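What a Gripper Score Leaves Out

Our group spent most of December deciding between two grippers, the Zollon and the Wako, and by the end I trusted the numbers less than when we began. I want to set down why before the spreadsheet hardens into fact.

The test ran in simulation, in one kitchen, with the same arm and the same Grollberg controller under both. We logged 3,106 attempts at picking up and setting down dishes. The Zollon came out ahead by a margin that looks large on a bar chart. People who weren't in the room have started quoting it.

My first complaint is about the cameras. We talk about camera views as if each one carried the same weight, and they plainly don't. A policy that picks up plates has to get through a lot of views with no plate in them.
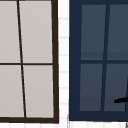 Two windows, white tile and no gripper in view.

There is a thin black curve over the lower right pane and a gray sliver in the corner, and I couldn't say what either belongs to. The rest is window and wall. When the Stakadon camera mount was added to the comparison, the argument was that more coverage would make the grippers easier to tell apart. More coverage of what? I went through 200 views by hand one evening and set aside 121 that I couldn't have used to judge a grasp, whichever gripper was fitted. Those views still count toward the total we like to mention in meetings.

The second complaint is about the grasps. A plate is a kind object to a parallel grip. It has a rim, the rim is thin, and if the fingers arrive at anything like the right angle they will close on it. I don't think a rim grasp says much about a gripper, and our task list was full of them. 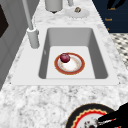

Manipulation Lab, Evaluation Team

The plate at lower right is clamped at its rim by the black fingers, and I have no quarrel with that as a grasp. I'd like to know how the same fingers do with the round dark fruit on the other plate, down in the basin, where the walls limit the approach and the thing can roll. Or with the small brownish item on the scalloped dish behind the sink. Our score sheet gave a plate and a fruit one point each. I argued against it at the time and lost.

There is also the matter of simulated contact. The marble blurs in places and nobody minds, but friction gets the same loose treatment and then we report the result to a decimal place. I've watched a grasp hold in the simulator that I wouldn't bet lunch on in a real sink. Maybe the Wako would hold it too - we never ran the two on hardware.

So would I buy the Zollon? Probably, if someone else were paying. It's quick to mount and I like the fingers. But I'd want the comparison rerun with the easy rims taken out and the empty views dropped before anyone calls it a win.

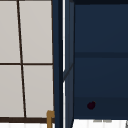 What I'd change before the next round

Score by object, and publish the plate results on their own line. Let a person throw out camera views before the totals are made, with the number thrown out printed beside the number kept. Run at least the fruit on a real arm, even badly. And keep the bar chart out of the slides until that's done.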